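4.2 Swapping the grippers over

We ran the memory task with both grippers, the Ondent and the Custero, and kept everything else as it was: same arm, same controller, same tower lying on its side on the slatted table. I'd fully expected the Custero to walk it, because its fingers are slimmer and the memory slots leave you very little room. My co-author Juwita Yeoh had her money on the Ondent, and she has been quite unbearable since August.

Each gripper got 33 tries. The Custero failed 14 of them and the Ondent 11, so there's not much in it, and I wouldn't want anyone buying a gripper on the strength of three tries (Fig. 2 shows the setup). 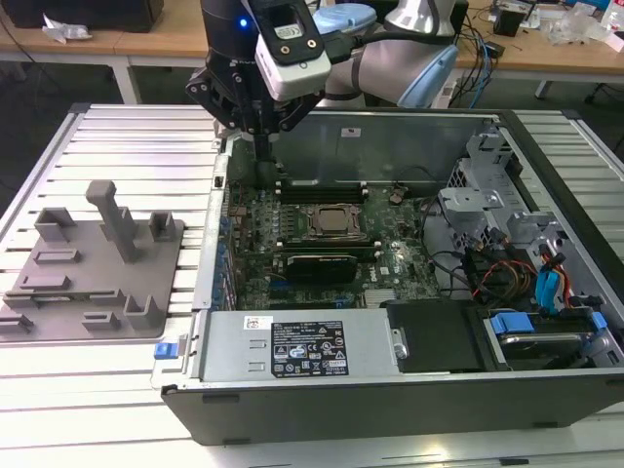
What did differ was the way they failed. The Custero tended to close a touch early and nudge the module sideways, and then the controller would carry on as if it had hold of something — maddening to watch. The Ondent mostly missed on height, and we could often put that right by lowering the approach a little in the Mishra settings.

Fig. 2. Two-finger gripper and wrist camera over the open case, fingertips lowered towards the memory slots.

I did wonder whether the wrist camera was to blame for the early closing, so we went back through the Clemley logs. The pose estimates looked much the same for both grippers, and we come back to timing in the next section.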